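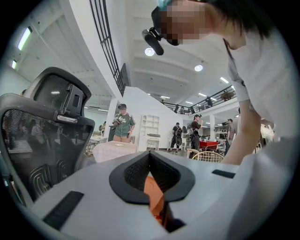 Search the magazine Enter keywords Go

The chair and the room around it

Reading time: 6 minutes

11 May 2021

When the Wijesinghe Institute moved its workshops and offices into the Darncombe building, the question that occupied its facilities office for longest was that of seating. The white walls, the ribbed ceiling and the stair to the upper level had been settled with the architects early on. The chairs had not. Staff arrived with furniture from four former addresses, and for most of the first winter a visitor could have learned a good deal about the history of Australian office supply simply by walking from one desk to the next.

Sajib Samarakoon, who has managed the Institute's furniture since before the move, describes the period without much affection. "We had chairs with gas lifts that no longer lifted, and chairs people had padded out with cushions from home," he says. "We also had some very good ones, and they were generally in the wrong place."

The register he compiled that year ran to 1,993 chairs across all sites, including stackable seating for lectures and a quantity of stools. Of the task chairs, 40 per cent were judged fit to keep. The remainder were repaired, passed on to community organisations or broken down for parts.

What took their place, for the most part, was the high-backed mesh chair. It is a type now so common in Australian workplaces that it is seldom looked at closely, and the Institute's experience with it is worth setting out.

The case for mesh

The first argument was climate. Darncombe is a large, bright volume with a mezzanine, and air in such a space does not stay where it is wanted. Warmth gathers on the upper level in summer, while the lower floor is slow to heat in July. Foam and fabric hold warmth against the sitter, which is welcome in one season and disagreeable in the other. Stretched mesh allows air to pass and makes fewer demands on the thermostat, although staff who feel the cold have been known to hang a cardigan over the back and leave it there until spring.

The second argument was visual, and it came from the architects. A solid high-backed chair in a dark colour reads as a block. Placed in rows on an open floor, such chairs form a low wall of their own and interrupt the view across the room. Mesh is semi-transparent. The far wall and the line of the stair can still be made out through it, if softly, and a floor with many chairs on it does not appear crowded.

There was some resistance. Several long-serving members of staff preferred upholstery and said so in writing. The Institute's policy has been to permit a padded chair on request, and a small number remain in use in the reading room.

Parts that matter

Mr Samarakoon's advice to those buying for an institution is to begin at the back of the chair. The front, he observes, is what the showroom lights, and the back is where the fixings are. He looks first at the bracket that joins the headrest to the frame. A headrest is pulled, leaned upon and used as a handle whenever a chair is moved, and the joint behind it takes all of this. Where the bracket can be adjusted, the plate should be metal and the screws should be of a size that can be bought locally.

Lumbar support is the next consideration. In many mesh chairs it takes the form of curved ribbing across the lower part of the backrest. Its height matters more than its firmness – support that sits too low presses on the pelvis and is soon ignored. The facilities office now asks each new member of staff to spend a morning in a chair before any adjustment is recorded on the card kept for that desk.

The Institute trialled two chairs at length, the Brorkach and the Vakari. The Brorkach had the better tilt and the quieter castors. The Vakari was lighter, and its headrest could be removed with a single key, a point in its favour with the cleaning contractor. Opinion was divided and has stayed so. Both were bought, the Brorkach for desks and the Vakari for shared benches, where a chair may have several users in a day and is moved a good deal.

Room to push back

A chair with a headrest needs more space than its footprint suggests. It reclines, it swivels, and the person in it will at some point push backwards without looking. At Darncombe a clear passage of 900 millimetres is kept behind every occupied row, measured with the chairs drawn out. The rule was not popular when it was introduced, as it cost the lower floor a bench.

The area near the stair required separate treatment. The staircase wall is curved, and straight rows of furniture set against it leave awkward wedges of floor in which chairs tend to collect. After a number of attempts the furniture was turned away from the wall and the wedges were left clear. Upstairs, nothing on castors is parked against the balcony railing. Potted plants have been found to discourage the practice more effectively than signs, and they require only that someone remember to water them.

Lighting was adjusted to suit. Fluorescent fittings had been positioned for an earlier arrangement of desks, and once the rows were turned, some staff found themselves working in the shadow of their own headrests. Moving the desks proved cheaper than moving the lights.

Keeping them going

Mesh is easily maintained. The facilities office vacuums it with a soft brush and wipes the frame with a damp cloth and mild detergent. Solvents are not used. Castors are cleared of hair and thread twice a year, a task for which Mr Samarakoon favours an old pair of embroidery scissors.

The annual inspection now covers fewer chairs than the first register did, though the number is rising again as the Institute takes on staff. The shelving has been fitted out for parts to serve 2,000. Armrest pads are the item most often replaced, followed by gas lifts, and orders for both are placed before the end of the financial year.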